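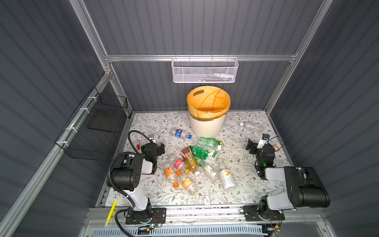
I spent most of October reading a county water study so you don't have to, and I came out the other end with a lot of sticky notes and a few opinions. The study covers the Flandport aquifer, the big sandy one under Tremmont and the farms east of it, and it asks what happens to the water table if the solar projects now on the books all get built on land that is irrigated today.

The short answer is that the water table comes up. Not everywhere and not fast, but the modelers ran it 321 times with different rainfall and pumping assumptions, and the wells on the east side recovered in nearly every run. Corn out there drinks a lot, and panels get rinsed a couple of times a year (if that!).

The part I keep going back to is the second half, where they look at drainage. Those fields were tiled back when my grandfather was farming, and once nobody is pumping, the old tile lines start carrying more water to the creek than they were ever sized for. Kleinschmidt Road already goes under every spring. The study puts over 400 acres in what it politely calls a "seasonal saturation zone," and my guess is that the people who live next to it will have other names for it.
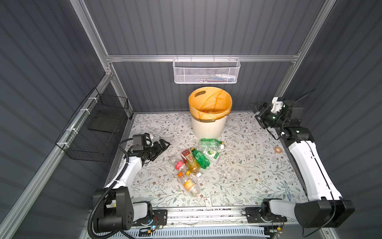 White bin with an orange-amber liner, near the back of the mat.

I called Onni Manninen, who worked on the groundwater chapter, and asked him whether the developers could just fix the tile while they're out there with the excavators. He said yes, and that it would be cheap compared to everything else on the job, but the lease forms mostly leave drainage up to the landowner. So you have a landowner who has quit farming the ground, a company that only needs it dry enough to drive a truck on, and a creek that belongs to everybody downstream. I don't love that setup.
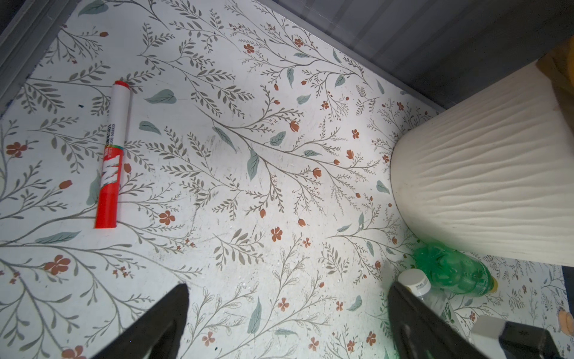

Bidora, the company behind the biggest of the projects, has told the county it will map the tile on its own site before any posts go in. Good for them, and I mean it. But a map is a map. I'd like to see the repair obligation written into the permit, with a date on it, and I'd like it to survive the project being sold to somebody else, which happens all the time with these things.

Þröstur Thygesen wrote in after the last issue to say I'm too easy on solar and that ground this good should stay in crops, period. I get it! He's been on the same place a long time and he knows that soil better than any model does. Where I part ways with him is the water. The study has the east wells dropping by 2 feet a year under the current pumping, and I can't see how you keep that up for another generation of corn either. 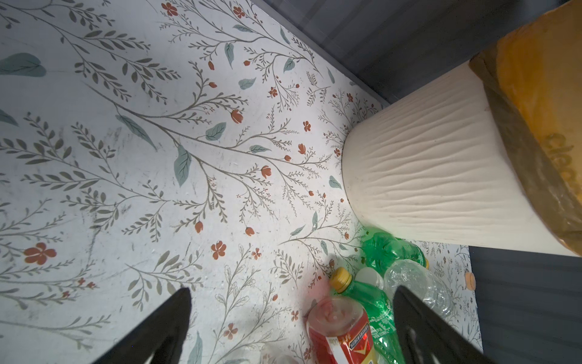

One gripe about the study itself: the rainfall records start in 2000, so the older dry years didn't make it into the model at all. Anybody who hauled water for cattle back then is going to raise an eyebrow. I asked about it and was told the earlier gauge data had too many gaps to use, and I suppose I believe that, though I'd have liked a paragraph saying so.

The full report is at the Tremmont library, at the front desk, and you can read it there or ask them to copy the drainage chapter (it's the one with the fold-out map). The county is taking written comments until the end of the month. If you have old tile maps in a drawer somewhere, even hand-drawn ones, please send copies along with your comment. Mine are going in tomorrow, coffee stains and all.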